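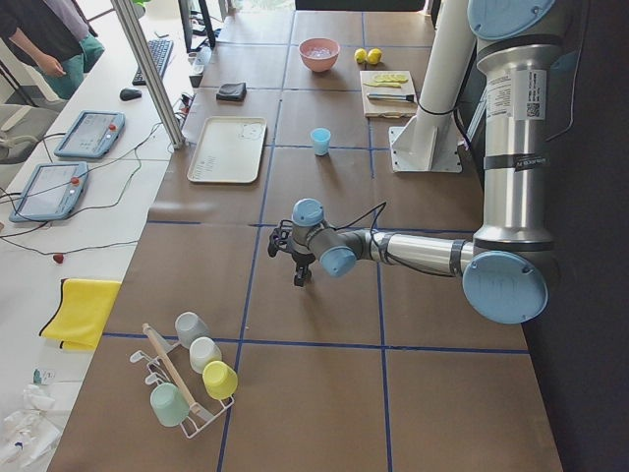 Should a second-tier soccer club pay a goalkeeper more than its striker? Most years it should, and most clubs at that level won't, because a striker sells scarves and a goalkeeper sells nothing until he's gone.

I've been chewing on this since Zedodmont's trip to Jikov, which finished 0-0 and which the home fans left talking about as if they'd been robbed. They had the ball. They had the corners. What they didn't have was an answer to Ragnheiður Hviid's plan, and her plan, as far as I could see, was to put two banks of four in front of a very good keeper and wait for everyone to get tired.

The official attendance was 1,872. The ground holds 3,000, and I'm told by people who want me to be impressed that this is a healthy figure for a weeknight in January. Maybe. I have sat in that stand in better weather with more people in it and a worse team on the grass, so I'd like to hear what healthy is being measured against.

Anyway, the keeper. Clubs have talked themselves into the idea that goalkeeping is a position you fill on the cheap. You bring in a kid on loan from somebody bigger, you let him make his mistakes on your time, and in the summer you send him back slightly improved. The lending club gets a finished player. You get the mistakes. I have yet to hear a sporting director explain why this is a bargain, though I have heard several of them call it a partnership.

Pikier have done it two seasons running and dropped points from set pieces in both. Their supporters blame the center backs. I blame them a little too, but a center back who doesn't know whether the man behind him is coming for the cross is going to look bad whoever he is. Change the keeper every August and you're changing the whole back line's habits along with him. 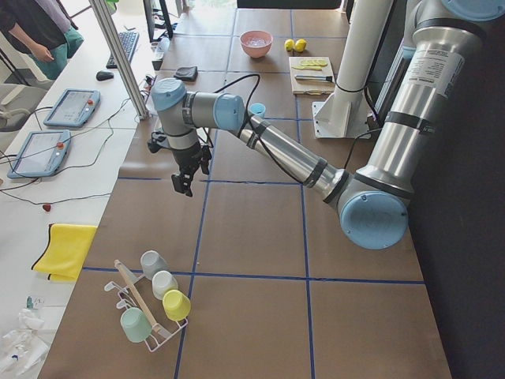 The other side of the argument goes like this: goals win games, goals are hard to find, so spend where the thing is scarce. Fine. But look at who is for sale at this level. A forward with 15 goals in a season costs more than most of these clubs take at the gate, and the next season he gets eight. Vlachou bought one of those. He's a decent player and he works hard, and he spent most of last fall standing with his back to goal waiting for a pass that the midfield behind him wasn't good enough to play. Was that his fault? I doubt it. Was it money well spent? I doubt that even more.

A keeper doesn't depend on service in the same way. The shots come whether or not your midfield is any good – in fact, if your midfield is poor, you'll get to see plenty of what you paid for.

I should be fair to the people who think Hviid's team is dull, since I'm one of them. The second half at Jikov was hard to love. There was a stretch after the hour when neither side managed three passes in a row and the loudest noise in the ground came from a man arguing about a throw-in. If you bought a ticket hoping to be entertained, you have a case. I just don't accept that the cure is another forward, and I'm suspicious of how quickly that becomes the cure for everything. Losing? Buy a forward. Drawing? Buy a forward. Winning, but only 1-0? Well, you can guess.

There's a rumor that Zedodmont will cash in on the keeper before the window shuts and put the fee toward, yes, a forward. The club hasn't said anything, and rumors this month are worth very little. But I wouldn't be surprised. Boards get nervous about draws, and a new striker holding up a shirt buys everybody a quiet couple of weeks.

If they do sell, I'd want to know who is going to be standing in the goal for the return game against Jikov, and whether he'll have met his center backs before the bus leaves.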